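Stevwood Tabletop Oil, 1000 ml tin

Sold by Gunda Workshop Supplies. Page written by Lurdes Seixas, who tests the finishes before they go on the shelf.

The tin says "one coat, lifetime protection". We don't believe that and you shouldn't either. No oil that soaks into a board protects it for a lifetime, and one coat on a thirsty desk leaves you with a patchy desk. We stock Stevwood because it is a decent, slow, old-fashioned oil at a fair price, and because the maker agreed to take back any tin that has skinned over before opening. The slogan is theirs.

What it does: darkens timber by a shade or so, gives a low sheen and slows down tea rings. Slows down, mind. Leave a wet mug on it overnight and you'll have a ring in the morning like everybody else.

What it doesn't do: fill scratches, hide glue, or stick to anything already varnished. The label claims it "revives all surfaces". Ayane Sekiguchi tried it on a varnished shelf for us and it was still tacky on Thursday, by which time she had stopped being polite about it. Sand back to bare wood or buy something else.

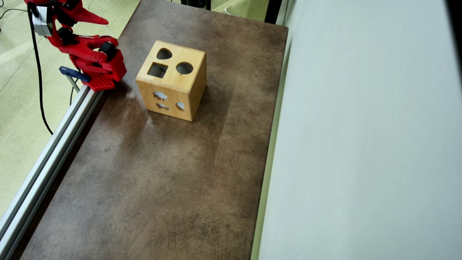 Dark brown tabletop with an aluminium rail along its edge.

If your bench has rails, clamps or brackets, take off whatever comes off and tape the rest. Oil creeps under metal and stays soft there for ages. The leaflet in the lid skips this completely.

Coverage

The maker quotes 12 square metres to the tin. We have never got near it. Maxence Deschamps did a set of old pine worktops and ran out well before that, and he is careful with a cloth. Pine drinks the stuff. Close-grained timber will go further, but we would still buy for the second coat and not trust the first.

Drying

"Touch dry in an hour" may be true in a warm room with the windows open. In our back store in July it took most of an afternoon. Allow a night between coats, and a few days before you put anything heavy down. 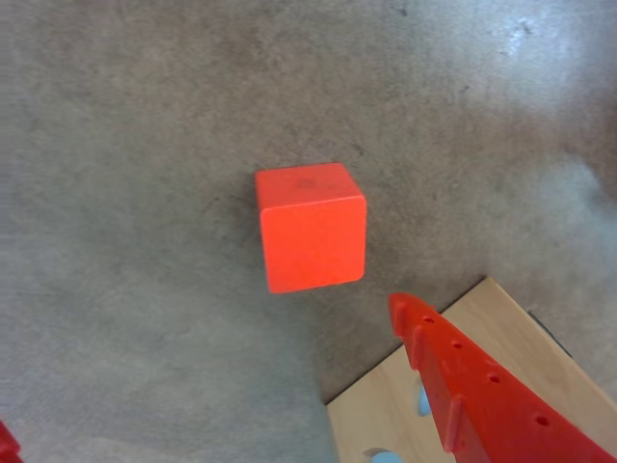 Plain red cube on a mottled grey-brown surface.

Colour

There are three: Clear, Eno Brown and Sriwong Dark. Clear is not clear, it is faintly yellow. Eno Brown is the one most people want and the only one we reorder often. Sriwong Dark looks handsome on the sample card and rather gloomy across a whole table, and it shows dust. Test it underneath first. Mottled or much-repaired tops will stay mottled whichever one you choose, as the oil tends to bring out the difference between old patches and new.

Smell

Strong for a day, noticeable for a week. "Low odour" is printed on the side in small letters, which seems about right.
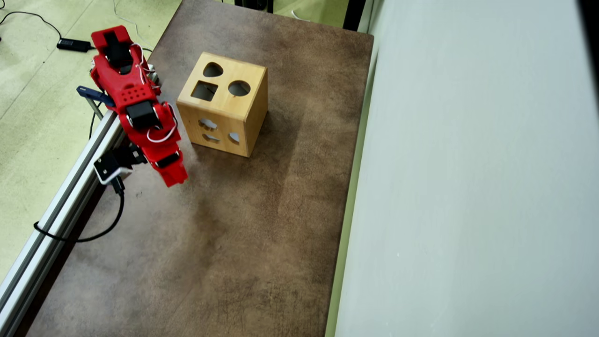
Can I put it over an old wax finish?
Only after the wax has been removed with white spirit and a light sanding. Oil sits on top of wax and never hardens properly.

Rags

Lay used rags flat outdoors to dry, or soak them in water before binning them. Oily rags left in a heap can catch fire without any help. On this the label is quite right and should be a good deal larger.

Sizes

1000 ml tin, all three colours
100 ml tester, Clear and Eno Brown only

Returns: unopened tins, or skinned tins as above. Ask for Kiyoshi Hirose at the trade counter and bring the lid.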